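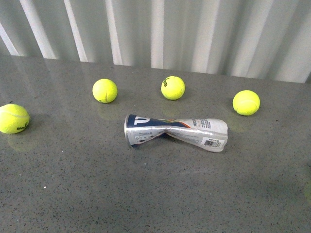
Balls and the crushed can, on the counter. Click to enlarge.

Crushed can - are these still good?

drultarov_lefty
Posted Mar 24, 2021
Emptied my bag tonight and the can had been under everything else in there. It's twisted enough that I'm not putting balls back in it. What I want to know is whether the balls are worth keeping. I opened them in October and they've been played with on and off, mostly on the hard courts at Witby. Four balls, no splits in the felt that I can find. Do I need to keep them in something, or is a drawer fine?

baseline600
The can doesn't matter. Once the seal is broken the pressure is gone and the can is only a tube. Put them in a drawer or a mesh bag.

Whether they're good is another question. October is a long time for a pressurized ball. I'd call them practice balls at best.

Maksymiv Courts Regular
Felt in the picture looks fuzzy enough to me. I've played with a lot worse. Drop them next to a new one from shoulder height and compare. If one comes up noticeably lower, pull it out.

drultarov_lefty
Don't have a new one here. Can I just squeeze them?

Maksymiv Courts Regular
You can, but it won't tell you much unless you have a fresh one in the other hand.

burkach_doubles
Disagree with baseline600 on storage. I keep mine in a screw-top pressure tube between sessions and get 3 extra weeks out of a set. So what you store them in does matter, just not the original can.

baseline600
A pressure tube is a different thing. He asked about the can. And it won't bring back balls that have been open since October.

burkach_doubles
It brings some of them back. I've done it with older ones. It took 13 days and they were fine for doubles.

baseline600
Fine for you, maybe. A new can costs less than the tube does.

witby_hardcourt
We keep a hopper of old balls for serving practice, and I'd guess most of them have been open longer than yours. For serves it makes no difference. For a match, open a new can.

One thing on storage - don't leave them in the car. Hot and cold both are hard on them, and so is damp. A closet shelf is fine.

drultarov_lefty
OK. Can goes in the recycling and the balls go in the practice pile. Does the plastic lid go in with it?

witby_hardcourt
Depends on your town. Ours takes the can if the lid is off. If yours is plastic with a metal rim, ask, because some places won't take the two together.

burkach_doubles
Try the tube sometime. I'll post bounce heights when my next set comes out.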